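Does Practice on a Pad Carry Over? A Look at Suture Training Claims
Final project report, Skills and Learning seminar
Yuzuki Kuroda and Ea Nørgaard
2024-12-30 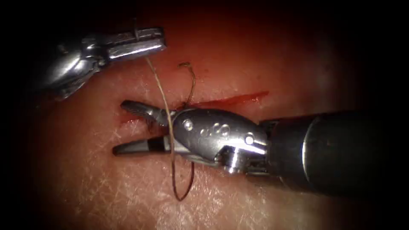

Figure 1. Two instruments over a pad of tissue, brightly lit at the center.

1. Why we picked this

Our question was simple. When a course says that hours of practice on a stand-in material make people better at the real task, how good is the evidence? We chose stitching because the claim is made so often and so firmly. We went in expecting to agree with it. We came out less sure.

2. What we read

We started with a database search in May that gave us 3,272 hits. Most had nothing to do with learning. After we dropped repeats, opinion pieces and anything without a comparison group, we had 19 papers that both of us read in full. We each filled in the same sheet for every paper and then compared. We disagreed more than we had planned for, mostly over what counts as a "fair" comparison group. Our rule in the end was that the other group had to spend the same amount of time doing something. Sitting in a lecture counted. Going home did not.

Only 3 of the papers tested people on anything other than the same pad they had trained on. This is our main finding and we think it matters more than any of the scores.

3. The trouble with the scores

Nearly every paper reports that people got faster. We believe that. Anyone who ties the same knot on the same surface all afternoon will get faster. Ea's swimming coach used to time us on turns only, and our turns got very good while our races stayed the same.

Speed is also easy to measure, and we suspect this is why it shows up everywhere. Few papers looked at whether the stitches held, and those that did used raters who often knew which group they were grading. One study gave a perfect score for finishing under 900 seconds no matter how the work looked. We could not find a reason for that cutoff anywhere in the paper.

Then there is forgetting. Most tests came right after the last session. A student who does well at that point may do badly a month later, and with this set of papers we can't tell.

4. Our own small trial

We asked classmates from the Fulmont dorm to learn one stitch on foam and then try it on thick cloth. They all improved on foam. On cloth the results were all over the place, and two people who had been quick on foam pulled the thread right through. We don't want to make much of this. The group was tiny, we did the grading ourselves, and we knew who was who - the same fault we complained about in section 3.

Our adviser, Dr. Abeysekara, thinks we are too hard on the field and that a weak test is still a test. We partly agree. A weak test can tell you that something is worth a better look. It should not be quoted in a course brochure as proof.

5. What we would do differently

Write the grading sheet before reading any papers. We changed ours after the first few and had to go back and redo them.

Get an outside person to grade the stitches. We asked the Drokwood sewing club too late in the term and they had a craft fair on.

Test again after a break of several weeks. Our plan had this in it, but exams took over.

Pad practice may well help. We just can't say how much from what we read, and we doubt that the people selling the courses can either.

The full list of papers and both sets of reading sheets are in Appendix A. Raw times from the trial are in Appendix B.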